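Report on the Spring Visit to the Juvance Packaging Works

Prepared for members of the Drorkonora Regional Trade Association

In March, the Association's study group visited the Juvance works, a producer of corrugated shipping boxes and display packaging. The visit was arranged at the invitation of the plant manager, Bülent Başaran, and was led on our side by Nii Korletey. It was the first visit of the year and the first to a packaging firm since the program was widened to include suppliers as well as growers and food processors.

Arrival and welcome

The group met at the main gate at 9:30 a.m. and was issued safety shoes and ear protection. Mr. Başaran gave a short history of the company in the canteen. Juvance began as a repair shop for wooden fruit crates and moved into paper-based packaging when its largest customer, the Kırmızıgül orchard cooperative, asked for a lighter box that could be stacked in cold storage. The works now employs 500 people over three shifts. The product list runs to 1,832 items, most of them made to order and many differing only in the print or the size of the hand holes.

Paper store and corrugator

The tour began in the paper store, where reels are held by grade and weight. Members asked about recycled content. Mr. Başaran explained that recycled paper is used for most inner layers, while boxes meant for cold rooms have a higher share of new fiber, which holds its strength better in damp air.

The corrugator occupies the longest building on the site. Paper is softened with steam, pressed into flutes, and glued with starch to the flat liners. The operators pointed out that a change of flute size requires careful planning, and that orders are grouped so that the line stops as seldom as possible. Trimmings are drawn off under the floor and baled for return to the paper mill.

Printing and die cutting

Printing is carried out in up to four colors. The group was shown the plate library and the ink kitchen, where shades are mixed to match a customer's approved sample. Several members remarked on the good order of both rooms. Die cutting takes place in the next hall, and the cutting forms are made on site by a team of 17.

Mr. Korletey asked how small an order the company would accept. The minimum is one pallet for plain boxes. For printed work, the cost of plates makes short runs expensive - a point that drew some discussion among our smaller growers, several of whom currently buy through the dealer Gridonus. Mr. Başaran offered to quote for a shared design on which each grower's name could be added by label.

Testing room

Finished boxes are tested for crush strength, edge strength, and resistance to moisture. Sample boxes for produce customers are kept in a humid cabinet before testing. The group watched one apple box loaded until its corners gave way, and the reading was entered in the test log. Members who had reported collapsed stacks last season were advised to check their pallets first, as boxes that overhang the pallet edge lose much of their strength.

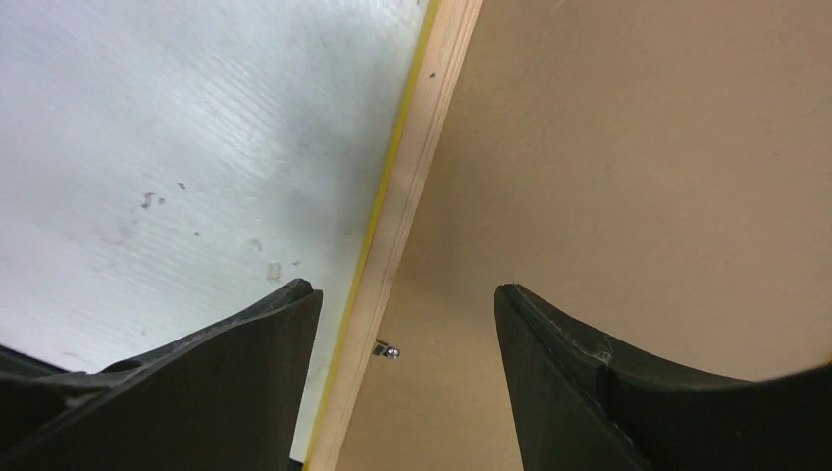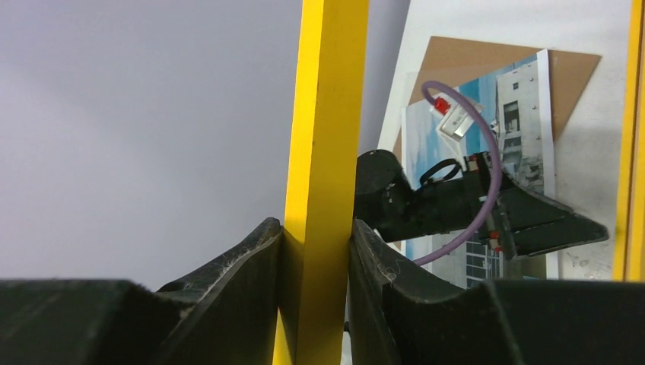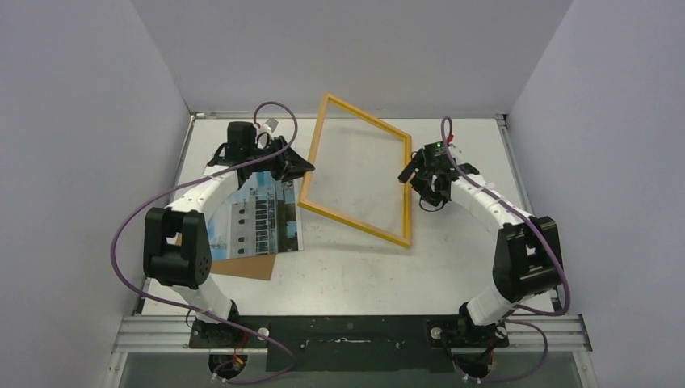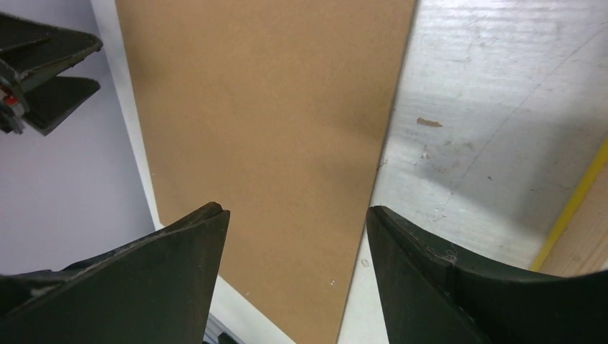
Closing discussion

The group returned to the canteen at 1:00 p.m. for lunch and questions. Delivery times were the main subject. Juvance asks for orders of harvest packaging to be placed 60 days ahead, and members were encouraged to send forecasts early, even where final quantities are not settled.

The Association thanks Mr. Başaran and his staff for their time. Members who wish to take part in the shared box design should give their names to Mr. Korletey, together with their preferred box sizes and expected volumes.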